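## 4. Setting up card check-in

Read this section through before you plug anything in. The quick-start card in the Rivley box says the whole job takes a few minutes. Kamala Fernandes and I have set up the front desk at both Celeo and Hinness, and neither one went that fast.

1. Put the reader where people will walk past it anyway. The sales sheet claims visitors "naturally find" it. Ours walked straight to the desk.
2. Run the power cable behind the desk, then the network cable. Wi-Fi is supported, supposedly. Use the cable.
3. Turn the unit on and wait for the tone. If you hear two tones, it has gone into demo mode and will accept any card at all. Hold the reset button until it restarts.
4. Log in to the admin page and change the default password.
5. Under **Members > Import**, load your list. The page says it will match old card numbers to names for you. Check the matches by hand. At Hinness it merged a father and son with the same initials.

> **Note:** The import stops at 700 rows and gives no warning. If your list is longer, split the file.

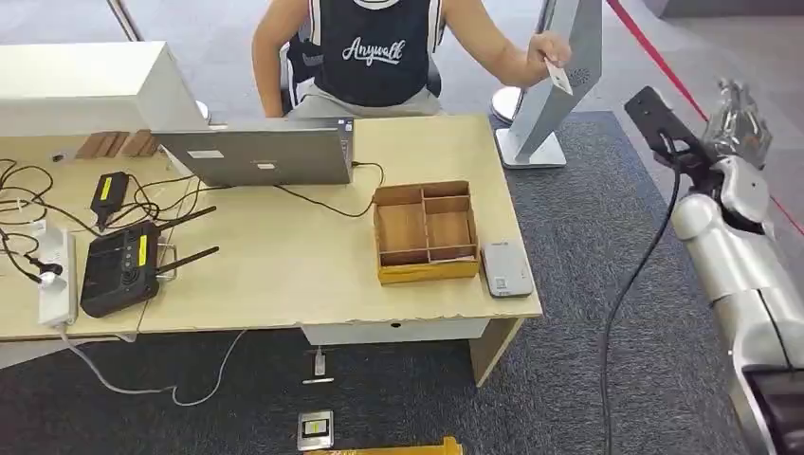

6. Test with real cards, from your real list, before opening day. The sample card in the box proves only that the sample card works. Try an expired one too.
7. Set **Read delay** to 2 seconds. The factory setting is shorter and will log the same person twice if they are slow to pull the card away.
8. Turn off **Smart greeting**. I have yet to meet anyone who wanted it.

> **Caution:** Do not run the firmware update during open hours. The progress bar sat at 40 percent for nearly the whole update and then jumped to done. Pulling the plug while it sits there can wipe the member list.

### If a card won't read

Support will tell you to clean the card. Go ahead, but check these first:

- The member's status is set to *Active*. Imported members sometimes come in as *Pending*.
- The card isn't in a wallet with other cards.
- The clock is right. After a power cut the unit goes back to February of some earlier year, and every pass looks like it hasn't started yet.

Older Blöndal cards are listed as compatible. Some are. Kane Ellery keeps a list of the batches that fail, so ask him before you order replacements.

Keep a paper sign-in sheet at the desk for the first month, whatever the brochure says about going paperless.

Last checked 31 Aug 2020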